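Lumanlan Clear Storage Bin, Large, with Lid
Item 789 – sold singly or in a case of 5 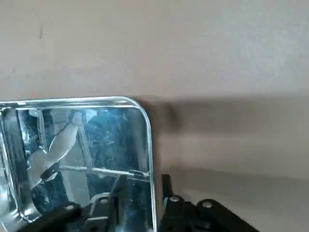 We have carried bins of one kind or another since we opened the shop in Hultville, and if you had told me back then that I would one day have strong feelings about the corners on a plastic box, I would have laughed at you. But after years of hauling yarn, cookie cutters, extension cords and my mother's entire collection of sewing patterns from one house to the next, I do have feelings about it, and the Lumanlan is the one I keep going back to.

It's a plain rectangular bin, see-through on all sides, with a smooth rim you can get your fingers under without scraping them. The corners are rounded inside and out, so when you wipe it down the cloth goes all the way in and you don't end up chasing crumbs with a toothpick. (If you have ever stored birdseed in a square-cornered box, you'll know exactly what I mean.) The walls are good and stiff. You can carry it by the rim with both hands and it won't bow in the middle and dump your Christmas ornaments down the stairs.

What people use it for

Pantry goods are the big one. Flour, rice, pasta in its own bags, the snacks you'd like to see at a glance before you drive to the store for more. Craft rooms come next, and then garages. Polyxeni Spanos, who teaches quilting two streets over from us, keeps her fat quarters in a row of them sorted by color and tells me she has finally stopped buying the same green twice. I've also sold a good many to families sending someone off to college, and every October we get a run on them from people packing up the summer things.

We do not recommend it for hot food straight off the stove, and please don't use it as a step stool. It will hold a lot of blankets, but it was never made to hold you!

Sizes and details

Outside length: 15 3/4 inches
Outside width: 11 inches
Height with lid: 7 1/2 inches
Empty weight with lid: 683 grams
Color: clear, clear lid
Stacking: up to five high when full, lids on
Made by: Keltuvell, for the Lumanlan line

The lid

The lid sits down over the rim and gives a little click at each end. It keeps out dust and moths very nicely. It is not watertight, and I'd rather tell you that now than have you find out in a damp basement. If you want a gasket lid, the Wamix bins on our next page have one, though they cost more and the sides are frosted, so you lose the pleasure of seeing what you've got.

Older Lumanlan lids will fit this bin as long as the bottom of yours has the maker's name molded in a circle. If the name is in a straight line, you have the earlier size, and the new lid will be a hair too long. Give us a call and Wilfredo Abella will look in the back, where we still have a few of the old ones.

Care

Warm water, dish soap and a soft cloth. Please skip the scouring pads and the gritty powders – they leave fine scratches that you'll see every time the light comes through. Top rack of the dishwasher is all right for the lid, but the bin itself does better in the sink. For sticker residue, a dab of cooking oil left on for ten minutes will loosen most of it, and then you wash as usual.

Ordering

Single bins ship in two or three days. Cases of 5 ship flat-nested with the lids wrapped separately, and Ramil Pangilinan packs them himself, with more paper than any of us think is needed. Schools and offices ordering in larger amounts should write to Chutima Chaiyaporn at the front desk for a quote. If a bin reaches you cracked, keep the box, send us a picture of the damage within thirty days and we'll get another one out to you.

Also in this department: divider set for item 789, stick-on label holders, rolling base.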